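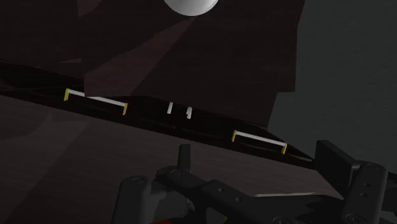 Mura Robotics Teaches Drawer Opening in Simulation, Reports Results on Unseen Handles

September 18, 2020
By the Mura press office
3 min read

STIKIVBERG — Mura, a robotics research company, today announced the results of a study on how a robot arm can learn to open drawers without practicing on real furniture. The method is called Fovuteo. It was trained only in a simulated kitchen, where the arm carries a camera close to its gripper and must find the handle from this near view.

Drawers are a difficult task for robots. The handle is thin, the gripper hides a part of it at the last moment, and a small error of angle is enough to make the fingers close on air. In the simulated cabinet used for the study, the bar handles are white rods held by yellow posts on a nearly black front. This strong contrast was chosen for the first stage of training. In later stages the colors, the light and the tilt of the view are changed at random.

The research team trained the method on 656 simulated cabinets. It was then tested on 49 cabinets that it had not met before. In 337 test attempts, the arm was allowed 2 tries to take hold of the handle before the attempt was recorded as a failure. The team reports that most failures happened with handles placed very near to each other, when the method changed its choice of handle during the approach.

Fovuteo does not use a model of the furniture. It predicts a short movement from each new camera view, makes only the first part of this movement, and then looks again. The team found that this habit of looking again was more useful than a longer plan, especially when the gripper started in a bad position.

The work began in June of last year together with the Kovačević laboratory, which prepared the cabinet models. The results so far are from simulation only. Tests on a real arm are planned as the next step — the company will publish them separately, with the failed attempts included.

The cabinet models and the test list are available to research groups on request to the Mura office in Stikivberg.

Related news
Mura opens second simulation room in Stikivberg
Kovačević laboratory shares its cabinet models
Fovuteo: notes on the first training stage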